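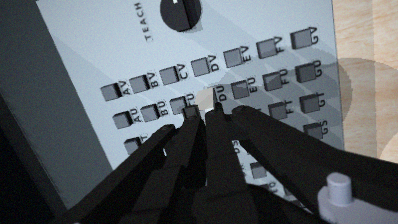 Chapter 2
When a Peace Agreement Meets the Local Council

Print this page
E-mail this page

The people of Drolta had waited nine years for the agreement, and when it came, most of them read it in a newspaper. It had 243 articles. Only two of them mentioned the district councils, and both said that the councils "shall cooperate". With whom they should cooperate, and who would pay, was left for a later text.

In this chapter we study what happens after the signing, at the level where the citizen meets the state: the council, the land office, the police post. Chapter 1 was concerned with the negotiators and their mandates. Those questions are not finished, and we shall return to them in Chapter 5, but for the moment we put them to one side.

Our main case is the district of Berance, in the hills to the north of Drolta town. During the conflict the council of Berance did not meet. Its registers were kept in two places, one by the government side and one by the armed movement, and each side had given out titles to the same fields. When the first families came back in May, 300 of them held a paper for land on which another family was living. The agreement promised that "legitimate titles" would be respected. It did not say which titles were legitimate.

Eamon Ó Néill, who observed the first sittings of the new council, wrote that the members spoke very little about the war. They spoke about the road, the school roof and the price of seed. He considered this a good sign. Other observers were less sure, and one of them thought that the silence came from fear. The reader will find both reports, shortened, at the end of the chapter, and should try to form an opinion before reading ours.

Three terms need some care. By "implementation" we mean the acts which the agreement requires, including those which are done late or badly. By "local authority" we mean any body that people obey in daily matters, also when the law does not recognise it. "Return" is more difficult. Ó Súilleabháin uses it only for persons who go back to the same house. The Eseo survey counts everybody who comes back to the district. We follow the Eseo survey, but where the difference changes the result we say so.

2.1 The council before the agreement

Before the conflict, Berance elected its council every four years, and the head of the council was chosen by the members among themselves. The land office answered to the capital.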